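Notes > Workroom > Tables and shelving

White table, second winter

Feb 26, 2019

Print | E-mail

Retno Ngau wrote to ask how the big table has held up, as she is choosing a top for a room of the same sort. My answer got long, so I have put it here with the measurements corrected. 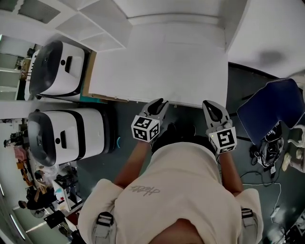
The top went in the November before last. It is 69 cm from the floor to the working surface, lower than a kitchen worktop and a little lower than most desks. I set it there after a fortnight of trying heights on trestles. At 75 cm my elbows were level with the surface and anything I put down had to be lifted over the edge. At 69 my forearms slope down to it and I can reach well past the middle without leaning on it. I am not tall. Ilídio Valente is, and he finds it too low for more than an hour. If two people of very different heights are going to share a table, split the difference and give the taller one a stool.

The finish is a white satin, sold under the name Gristasov. I had one complaint about it in the first month, glare, and cured that by moving the lamp so that it no longer hung directly over the front edge. On a white surface you can find a dropped screw or a pin at once. You can also find every crumb. I wipe it down with a damp cloth and a drop of washing-up liquid, then go over it with a dry one. Do not use cream cleaner. I tried it on an offcut and it left a dull patch that shows whenever the light is low.

Pencil comes off with an ordinary rubber. Biro mostly comes off with surgical spirit if you get to it the same day. Tea left overnight made a ring which took 5 goes with bicarbonate paste, and I can still find it if I look along the surface towards the window.

The edge is plain wood, tan, oiled. I was advised to paint it to match and decided against it. Paint on an edge chips at the corners within weeks and then looks worse than the bare wood would have done. The oil wants renewing twice a year. I have done it once in fifteen months and there is a dry stretch by the corner where I usually put my hand.

Shelving. The white unit behind the table has open compartments, no doors to fiddle with. It was second-hand, from Ningsih Halim, who was clearing a shop unit in Dillaldale. I fixed it to the wall with two brackets at the top, into the studs, and packed the feet on the left with 6 mm of hardboard because the floor falls away there. Check this before you load anything. I did not, and had to take everything out again to get the packing in.

Open compartments suit things which are used every day and put back carelessly. They are poor for paper, which slumps, and poor for anything with a lead or a strap, which hangs out over the front and gets caught. Current arrangement:

- Heavy items at the bottom.
- Things in daily use between waist and shoulder.
- Spares and things I have been meaning to give away on the top row. Reviewed every November, in theory.

Leave a gap between table and shelves if you can. Mine are closer together than I would like. The clearance is fine for an arm, but the bottom row has to be reached from the side, so I have put the least used things there. If I were laying the room out again I would turn the table through ninety degrees and lose the window side instead.

The wall to the right is faced with white panel, easy to clean up to a point. It has picked up a faint grey smudge that does not respond to soap, spirit or rubber. Hatsue Oshima suggests a melamine sponge, used lightly. I have the sponge and have not tried it yet. Her own panels are the same make (Junevora) and she says the sponge takes a little of the sheen with it, so it becomes a choice between a grey mark and a matt one.

The dark navy mat leans against the wall on that side. It is cushioned and I put it down when I am going to be on the floor or kneeling for any length of time. Stored flat it was in the way, and stored rolled it would not lie down again for most of a day. Propped at an angle it keeps its shape tolerably, provided the foot is well out from the wall. Too upright and it folds in the middle and slides. Turn it end for end now and then or it takes a set.

The floor is dark grey and shows dust, pale thread and plaster in particular. I sweep it before wiping the table, then again after.

Costs, as Retno asked. The top was the larger part. The shelving was the price of the van. Purba had the brackets at 7 a pair and I bought two pairs, one of which is still in its bag on the top row. Jozefína Danko has asked for it, so that is one compartment nearly sorted.

Still to do: oil the edge, try the sponge somewhere low down, and find out why the rear left leg has started to tick when the heating comes on.

Print | E-mail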